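Equipment Planning for Small Automation Projects
Unit 4 handout: What the quote leaves out
Module tutor: Dela Essien. Revised 5/29/23

Bring this sheet to the seminar, along with your own costings for the Tollgate packing bench. If your costings consist of one line reading "robot", please have another go.

4.1 Start with the awkward item

Most first budgets are drawn up around the arm, as it has the nicest brochure. Start with whatever the arm has to handle. A carton is cheap to plan for. A basket with a thick plaited rim and a wall full of small gaps will find its way into three separate budget lines before lunch. 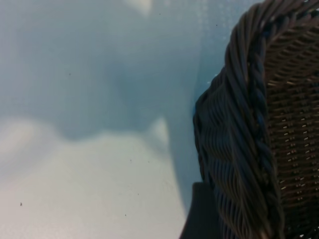
Fig. 4.1 Wrist camera view at close range: braided rim and woven side wall.

Look at how much of the view is sharp. The weave is clear enough, while the pale surface next to it has gone to fog. Before you price a better camera, ask what the job needs to see and from how far away. Kane Goodwin's group last December specified the dearest lens on the list and then had no money left for a bracket to hold it.

4.2 The worked budget

Two suppliers quoted for the same wrist camera and gripper package:

Jekevent: 3026, fingers extra, delivery 40 days
Alhassan: 3855, two sets of fingers included, delivery 51 days

Students nearly always pick Jekevent — so did I, the first time. Now add spare fingers, cables, mounting plate, lighting and a day of somebody's wages to fit it all. Do the sum for both before you argue about it. Nii Aidoo will want to see the working.

4.3 Lighting is a budget line

It is usually left off altogether, then bought in a hurry at the nearest hardware shop.

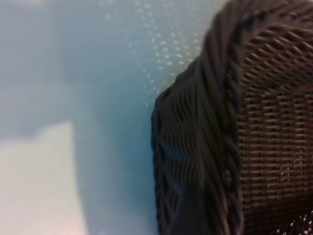 Fig. 4.2 Dark rim against a pale blue-grey surface, with light showing through the weave.

Strong contrast along the rim is a help if your software is looking for an edge. Bright specks in the weave may be less welcome. Cost a plain backing sheet and a lamp with a diffuser, and test both on the real item.

4.4 For the seminar

Redo the 4.2 table with your own extras and mark which ones you guessed.
Write one paragraph to Dzifa Appiah, who plays the finance office, asking for the dearer package. She has been told to say no.
Read the Sina case notes, pages on spares only.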